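Boards > Kitchen and Pantry > Storage and Organizing > Tea box for everything?

Index | New posts | Search | Members | Log in

Tea box for everything?

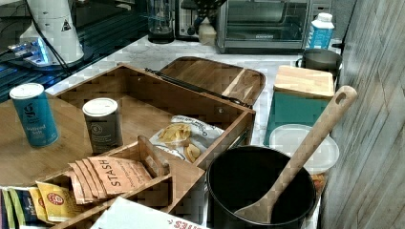
Tea in the front slots, chips and a canister in the big part.

hustine_kitchen wrote:
I have a wooden organizer box with a hinged lid. The front is divided into slots and behind that is one open compartment. I bought it for tea and it does fine for tea. The Stash packets stand up in one slot, the yellow ones go next to them and the blue and green ones are at the end.

The big compartment is my problem. Right now it has a bag of chips and a dark gray canister in it, and the seasoned salt ends up on the table next to the box. The lid stays open most of the time. My sister says a tea box should hold tea and nothing else. I say it's a box.

What would you put in the back? We're a house of three and the counter is already carrying the toaster oven, the toaster and the blender, so I'm not buying another bin.

asness9 wrote:
Your sister is right. Tea picks up smells. I kept mine in the same cabinet as the curry powder for one winter and every cup of chamomile tasted like dinner. Chips are greasy and they smell too. Move them.

pantry_rat wrote:
Those are wrapped packets. Stash comes sealed one by one. I've had them sitting beside onions with no trouble. Loose tea or unwrapped bags would be another matter.

asness9 wrote:
Sealed or not, I wouldn't. And an open bag of chips in an open box goes stale in a day where I live.

pantry_rat wrote:
That's a clip problem. Put a clip on the bag.

SenthilRajan wrote:
I have a box laid out the same way and went through this in March. What worked for us was to decide what the back part is for and stick to it. Ours is for things that go in a hot drink – sugar, honey sticks, a small jar of cardamom. When somebody makes tea they open one lid and everything is there. Snacks went to a basket on top of the fridge.

Before that it was like yours, whatever was in your hand when you walked by. I found 7 soy sauce packets and a bike key in there.

hustine_kitchen wrote:
I like the hot drink idea. But the chips get eaten at that table, and if I put them on top of the fridge my husband will bring them back down and leave them on the table. The box at least gives them a place.

sandgate_evie wrote:
I'm with you on that. Things should live where they get used. I rented in Sandgate for years with one short counter and the rule was that if you reach for it every day it stays out, and if not it goes up high. If chips are an every day thing at your table then they can have the box.

What I would change is the seasoned salt. It's for cooking, so put it by the stove. You've got a pot and a wooden spoon right there on the counter, so that's clearly the working end.

asness9 wrote:
Not right by the stove. Heat and steam will cake it. Cabinet next to the stove, door closed.

sandgate_evie wrote:
Fine, cabinet. But not on the table.

SenthilRajan wrote:
Also, is that cutting board always on top of the teal box? If you stood it up against the wall you would get the top of that box back, and the chips could sit there.

hustine_kitchen wrote:
It lives there, yes. I've tried standing it up and it slides down every time. Maybe with a rubber mat under it.

pantry_rat wrote:
A bookend works. Metal one, thrift store, cheap. I use two for baking sheets.

mod_sotomayor wrote:
Moved this from General to Storage and Organizing. Please keep the tea freshness argument in the Tea thread. It has 300 replies already and doesn't need a second home.

hustine_kitchen wrote:
Update. Seasoned salt is in the cabinet. The chips stayed, with a clip. I'm going to try sugar and honey in the back next to them and see how long that lasts. The milk goes back in the fridge before anyone brings it up.

asness9 wrote:
I was going to bring it up.

Comments (3)

Evie Wainwright
I read the whole thread and then cleaned out my own tea box. Most of the packets were two years old. I drank one and it was weak but fine.

drawerful
Does anyone know if the slots come out on these? Mine are glued and a bit narrow for the bigger packets, so I have to lay them flat.

KT in Hustine
Mine slide up and out if you wiggle them. Try a butter knife along the edge first – go slow, the wood on mine is thin and I split one.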